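Shared workshop's table-clearing robot moves to home trials

2022-10-06

A home robot built by members of the Zerouali shared workshop has started practice runs in a furnished living room, after a first stage spent entirely at the bench.

The machine, named Grimo, is meant to clear a coffee table and put the things away. Ermanno Pellegrini and Feng-yi Chung began building it in February. Pellegrini did the frame and the wheeled base, and Chung wrote the control software. Parts have cost $1,283 so far, against a first budget of $1,000. Most of the overrun went on a second set of wrist motors.

Grimo made 304 practice grasps at the workshop, all on a painted board. Chung said glass is harder. The depth camera tends to read through the surface to whatever is under it, and clear bottles give it the same trouble.

"On the board it knew where the table was," she said. "On glass it has to work that out from the things standing on it."
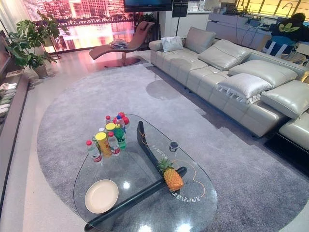
The pair plan 70 runs in the living room before changing the software again. Each run starts with a different layout, and plates and cups are handled at half speed. Bottles come first - they are tall and easy to grip - and anything lying on its side is left for last.

A soft rug is the other problem. The base was tested on concrete, and Pellegrini is fitting wider wheels.

Drawings for the arm will be posted on the workshop's page once the wheel mounts are final.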